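# Learning to Let Go: A Term with the Clustamport Gripper Club

The workbench at Clustamport is free to members four evenings a week, and for most of this winter it has belonged to the gripper club. There are nine students in it. None of them had built a working hand for a robot before last August, when the college agreed to turn its small mechanics group into something with a budget and a deadline.

The budget is £3220 for the year. The deadline is the Plondeo Challenge, a student contest in which teams teach a pair of robot arms to tidy a table. Entrants do not write out each movement. They carry out the job themselves, with grippers held in their own hands, and the recordings are used to train the arms. The rules ask for 700 usable recordings from each team before the first heat.

That number shaped the whole project. A gripper that is going to be squeezed that often needs to be light and easy to mend, and it has to close the same way each time. The club's early fingers bent at the root. The next set held their shape but slipped on anything with a smooth side. The design they settled on, which they call Fidow, is shorter and thicker than either.

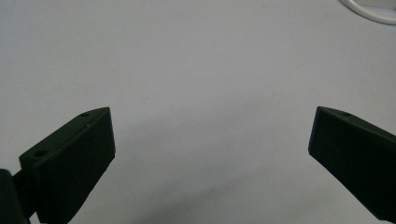
*The Fidow fingers, open over the bench top.*

Members work in pairs. One handles the grippers and the other keeps the log, and they swap when the first person's wrists have had enough. A good evening gives them a long run of clean recordings. A bad one goes on cables, or on a lens that needs cleaning, or on an argument over whether a take should be thrown out because the operator hesitated halfway through.

Hesitation matters more than the students expected. If a person stops to think with a gripper half closed, the arm may learn to stop there too. So the club practises each task without recording first, until the movement is dull to do. New members find this part slow. The older ones say it saves time later, and their log backs them up – the share of rejected takes has dropped since they brought it in.

Working with two hands brings its own trouble. Most people have one hand that leads and one that waits, and the waiting hand tends to drift. The club's answer is a fixed way of starting: both grippers low over the table, jaws facing, held still for a moment before anything else is done. 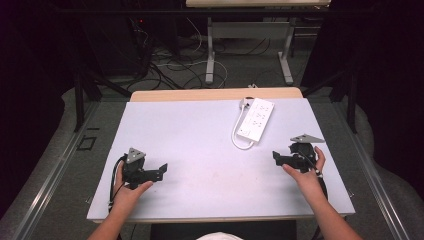 *A gripper in each hand at the table, with the power strip towards the back.*

The training is done on a program called Ağca, written by two former students and passed down with a thin set of notes. It runs overnight on a computer the department was about to replace. In the morning somebody goes in early to see whether it finished. Often it has not, and the message on the screen is of little help.

The results so far are mixed. The arms can pick up a cup and set it upright on most tries. Folding a cloth is beyond them, and the club has decided to leave that task out of its entry and take the loss in points. Some members would have liked another month on it.
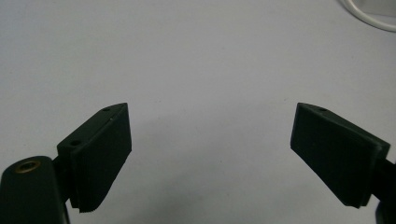
Fingers are the part the club remakes most often, and the students have become fussy about them. A pad that has worn on one side will turn a small object as it grips, and the fault can go unnoticed until a whole evening's recordings are spoilt. Each pair is now checked before use, open and empty, with the pads facing each other across the bare table. The body of the gripper gets the same attention. The brass-coloured insert that lines the hole in its rounded housing was argued over for a fortnight, as plain plastic holes had stretched on an earlier version, and the club is glad it spent the money.

There is still plenty to do before the heat. The log has to be put into the form the organisers want, and the spare parts need sorting into boxes that can travel. Two of the students finish their course this summer and are writing up the finger design so that next year's group can start from it. The rest will be back at the bench tomorrow evening, working on the cup.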